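Pekley Clear Acrylic Box, Open Stock

Storage / Desk and Tabletop / Clear Boxes

Item: PK-159
Sold by: Hundel Home and Workroom
In stock, ships in 2 business days

The Pekley box is a plain rectangular container made of clear acrylic. It is meant for small things that you want to see without opening a drawer: tea bags, thread, sample jars, memory cards, craft paint, spare keys. The walls and base are the same thickness all the way through, and the edges are polished so they don't catch on a sleeve or a cloth.

We have carried this box in one form or another since the Lammers line was dropped. The Pekley is a little heavier than the Lammers and the corners are squarer, so it sits closer to its neighbor when you put several in a row. If you are adding to an old Lammers set, the two will stand side by side but they will not stack on each other.
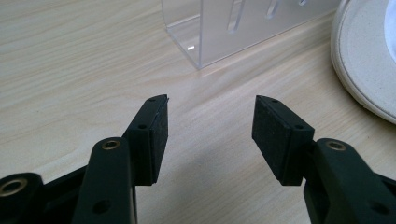
Reading time: 4 minutes

Clear acrylic takes on the color of whatever is under it. On a pale, light wood-grain top the box nearly goes away, and people who buy it for a desk or a kitchen counter usually want that. On a black or dark green surface the edges show up as bright lines. Dust also shows more on dark surfaces, so keep a cloth nearby if that is where yours will live.

What is in the package

One box. Protective film is on the inside and outside faces when it ships. Peel the film from a corner and pull slowly. If it tears, rub the torn edge with your thumb to lift it. Do not use a blade.

Labels, dividers and lids are sold separately. The Pruvov divider set fits this box and gives you four compartments. The dividers drop in from the top and hold by friction, with no glue and no slots to line up.

Choosing between open and lidded

The open box is easier to live with if you reach into it many times a day. The lidded version (PK-159L) is better for flour shelves, bathrooms and anywhere near a window that stays open. The lid lifts straight off and has no hinge. You can buy the lid later and it will fit the open box, provided the box was made after February, when the rim was changed. Older boxes have a small lip on the short side. Run a finger along it and you will feel it right away.

Cleaning

Wash by hand in lukewarm water with a drop of dish soap. Rinse, then dry with a soft cotton or microfiber cloth. Paper towels leave fine scratches that show in side light.

Do not use window cleaner, rubbing alcohol, acetone or anything with ammonia. These can cloud acrylic or start small cracks at the glued seams. The box is not dishwasher safe, and it should not go in the microwave or the freezer.

Light scratches can be worked down with a plastic polish. Test it on the base first.

Lifting and moving

Pick the box up by two opposite walls, low down, especially when it is full. Don't carry it by one wall. The seams are strong when pressed from above and weaker when pulled outward. Sliding a loaded box across a laminate top won't usually mark the top, but grit caught under the base will scratch the box. Lift it if you can, or put on the felt dots (sold in packs of 4).

Food use

The box can hold wrapped or dry food such as tea bags, sugar packets and crackers. We do not recommend it for oily food or for anything hot.

Customer notes

"Bought one for embroidery floss and came back for more. The film took me a while to get off." Dagný Ragnarsson

"Good box. I would like it in a shallower size for pens. At this depth they fall over." Bjarke Kvaran

"Mine had a chip at one corner. Wrote to them and the replacement came the same week. I use the chipped one in the garage." Irina Dinu

Reply from Hundel: A shallower tray is on our list. We don't have a date for it yet.

Shipping and returns

Each box ships in a molded paper sleeve. Look it over before you take the film off. If you find a chip or a split seam, send us a photo with the order number and we will replace it at no charge. Unused boxes can be returned with the film still on. Once the film is off we can only take back boxes with a fault.

For orders from schools, shops and offices, write to Frida Skov at the trade desk. Mixed orders of open and lidded boxes count toward the same carton price.

Page last updated 18 March 2026

Related items: Pekley lid PK-159L, Pruvov divider set, felt dots, plastic polish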